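How to Plan a Rainy Day Games Afternoon at Home

I've hosted a lot of these by now, mostly for a mixed bunch of kids and grown-ups, and the ones that go well are usually the ones where I did an hour of thinking the night before. So this is my method, more or less in the order I do it. 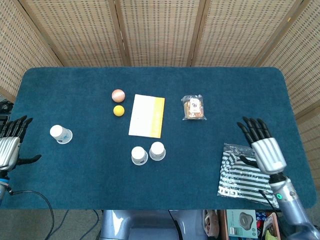 Step 1: Pick your games before you pick your snacks

I used to do this backwards. I'd bake all morning and then stand in front of the closet at two o'clock wondering what we were going to play! Now I write down four or five games on a scrap of paper, mix up loud ones and quiet ones, and keep the list in my pocket.

My usual mix is one guessing game, one card game, one trick or "watch closely" game with cups and a ball, and one that gets people out of their chairs. Charades is fine for that last one. So is musical statues, if you can stand the thumping (our downstairs neighbor in Bradodden could not, and I still feel a bit bad).

Step 2: Set up your table

Clear it all the way. Move the mail, the fruit bowl, the phone chargers, everything. Then put something soft down. Felt is my favorite, but an old blanket folded flat works too. Cards are so much easier to pick up off cloth, and dice don't go shooting across the floor and under the couch.

Check your light while you're at it. A gray afternoon gets dark earlier than you think, and I like to switch a lamp on before anybody starts squinting at their cards.

Step 3: Practice the cup game once or twice

If you've never run the old three cups game, it goes like this. Put three matching cups upside down in a row and hide a small ball under the middle one. Slide two cups past each other, then another two, and keep going for maybe ten seconds. Then everyone points.

Go slower than feels natural. With little kids I only make 2 or three swaps, and I let them win the first round so they stay interested. Older ones will want you to go faster and faster, and that's when you hand the cups over and let them run it. They love that – and you get to sit down.

Paper cups are lighter than plastic, so keep a fingertip on top while you slide or they'll tip over and give it all away. Ask me how I know.

Step 4: Sort out teams early

Do this before the first game. I write names on slips, fold them, and pull them out of a hat. Letting people choose their own teams takes forever and somebody always ends up sulking in the hallway.

For a group of 8 I like pairs better than two big teams. Everybody gets a turn more often, and you can put a confident reader with someone who's still learning.

Step 5: Plan a proper break

About halfway through, stop. Put the games away (or at least push them aside) and feed people. I keep it simple: popcorn, apple slices, something sweet, and a pitcher of water. Anything greasy or orange and powdery waits until the cards are safely back in the box. I lost a whole deck to cheese dust in April and I'm still finding it on the sevens.

The break is also when I look at my list and cross things out. If the guessing game ran long and everyone was laughing, I drop something else. You don't have to get through it all.

Step 6: Keep score, or don't

My family keeps score. We have a notebook that lives in the games drawer, and my all-time total in our made-up card game, Bokow, is 651 points. The best player in the house has 1517, so you can see how that's going.

If your crowd gets prickly about losing, skip the scores completely and hand out silly prizes for best sound effect or longest thinking face. Works just as well.

Step 7: End with something calm

I always save a quiet one for last. A jigsaw puzzle is nice, or a story where each person adds one sentence. By this point people are drifting off to find their shoes anyway, and it's easier to leave in the middle of a puzzle than in the middle of a tournament.

A few leftover tips

Count your cards before you put the deck away, while everyone's still there to check their sleeves and under their chairs.

Store small pieces in zip bags with the name of the game written on the outside. I did ours over one long weekend and it has saved me so many arguments.

Keep one spare ball and one spare cup somewhere safe. The dog gets the other ones.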